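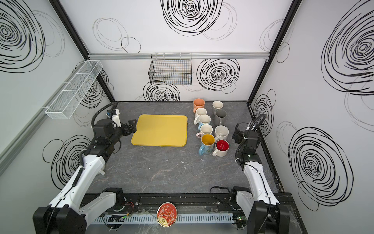

Kalleo two-arm bench cell: first review

Vurnari has opened orders for the Kalleo, a bench-top cell with two arms sold to small laboratories and training departments that want a working handling station without building one from parts. The supplier lent us a unit at the Vallville workshop. Nii Amoah did the assembly and wiring checks, and Josphat Mohamedi ran the handling work and wrote most of the notes used here.

What is in the kit

The kit comprises two arms with two-finger grippers, a front mounting rail, a tabletop, printed wall panels, frame posts and an aluminium rail for hanging baskets on the rear wall. Each arm sits on a black base unit fixed to the front rail, one at each end. Wiring between the two runs in white slotted duct along the same edge. There are three camera feeds, one at each wrist and one fixed, and all three are recorded against the same clock.

Baskets, trays and workpieces are left to the buyer. We used ceramic mugs and a yellow plastic tray.

Assembly

The mechanical work took one person a full day. The wall panels have to go in before the rear rail, which the printed guide gets the wrong way round, and Nii had to take two corner brackets off again as a result. Vurnari says the sheet will be corrected. The slotted duct is easy to work with, but the lid supplied for it was too tight to refit with the cables in place and we left it off.

Calibration is done from the control software. Each arm moves through a fixed set of poses and the program reports the remaining error for each camera. Ours passed on the second attempt, after a loose screw on the right base was found and tightened.

Handling test

The test job was to move mugs between the tabletop and the tray under operator control. Mugs are a fair choice for a two-finger gripper. The handle gives a narrow feature to close on, the glaze is slippery, and the shapes differ enough that one stored grip won't serve for all of them. The operator can take hold at the rim or at the handle, and the two call for different wrist angles.

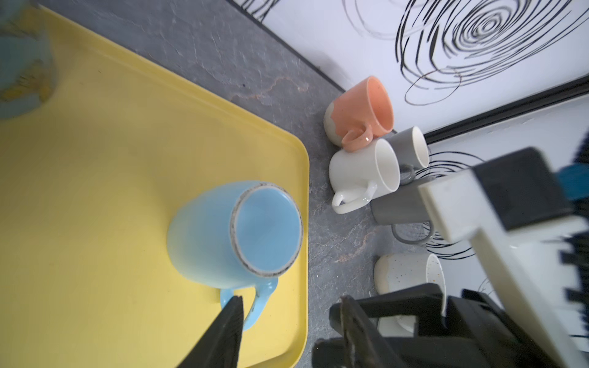 Wrist camera view: gripper finger at the handle of a light blue mug on the tray.

Josphat preferred handle grips when a mug was to be set down close to another, as the fingers then stay clear of the neighbour's rim. Rim grips were quicker to line up. Grip force is set on a scale in the software and can be changed between moves, though not during one, and we would like to see that altered.

The wrist view proved more useful than the fixed view for the last part of each approach. It is sharp in the middle distance. Close objects go soft, and part of the arm's own structure takes up one side of the picture. Operators should expect to lean on the fixed camera for the wider layout and switch over late. The software lets both be shown side by side, and the panes can be resized.

Reach is adequate for a shared table. Either arm can get to the middle. The rear corners are harder, and with both arms forward at once the operator has to keep an eye on the wrist cables, which loop up well above the joint. 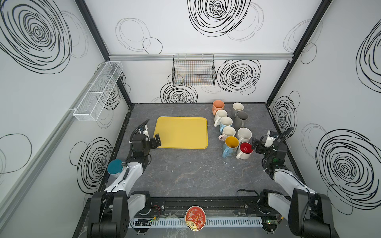 Fixed camera view: both arms forward, tray on the left and nine mugs standing to its right.

Software and recording

Recording starts and stops from a foot switch or from the keyboard. Joint positions, gripper opening and the camera feeds go to a single folder per run, with a plain text index. We had one dropped feed during the trial, on the left wrist. Reseating the connector cleared it. The index did not flag the gap, so anyone collecting data for training should check run lengths before deleting the originals.

Cost and supply

Hire is £3,000 a month, with a minimum term of 3 months. A purchase price is given on application. Delivery is quoted at 11 weeks from order, and support by telephone is included for the first 30 days after installation. Spare finger pads can be ordered separately.

Requests for a demonstration at Vallville should go to Nii Amoah through the newsletter office by Sun 28 April. Please state what objects you intend to handle and whether you need one operator position or two.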